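Right, a few posts on "plastic-free" bathroom ranges, as Flevgate has now put one on the shelf by the tills and I've been asked twice what I think.

I think it's mostly cardboard. The products come in a brown box with a leaf on it, and you're meant to look at the leaf.

Take the Ponance shampoo bar. The box says it replaces 800 ml of liquid shampoo. On whose hair? How often? There's a little star next to the claim, and the star leads to a web address, and the web address leads to a shop.

I wrote to ask how they tested it. The reply thanked me for caring about the oceans.

Zillholm do the same with their "refill for life" tins. You buy the tin, you send for refills, and each refill arrives in a pouch. The pouch can't go in my kerbside recycling. I checked the council list, all the way to the bottom.

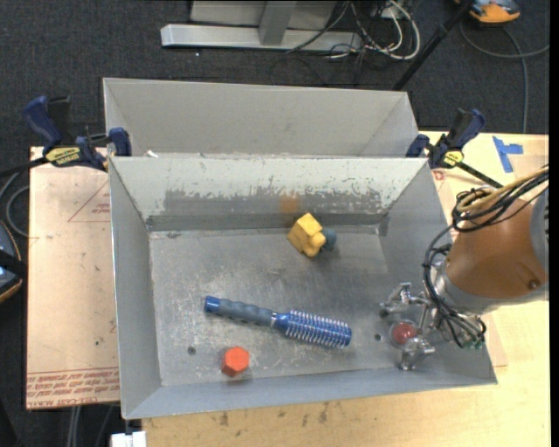
The most planet-friendly thing in anyone's bathroom is whatever they already own. I know that doesn't sell much. But if you've got a round brush with a blue barrel and a grip that still feels fine in the hand, keep using it until the bristles give up. Swapping it for a bamboo one in August because a label told you to means two brushes have been made where one would have done.

And yes, I did buy the Ponance bar. It's OK. It went to mush in the dish and I was back on the bottle before the month was out.

Someone's replied with the figure of 539 "bottles saved" per household. Per household over what, a lifetime? I get through a bottle every couple of months. Happy to be shown the working - a proper page, please, with the sums on it, not another infographic of a turtle.

To be fair to Flevgate, they've started printing the weight of the packaging on the shelf ticket. Small print, bottom corner, but it's there. The bar in its box has 60 g of packaging. I'd like to see that number on the front, next to the leaf.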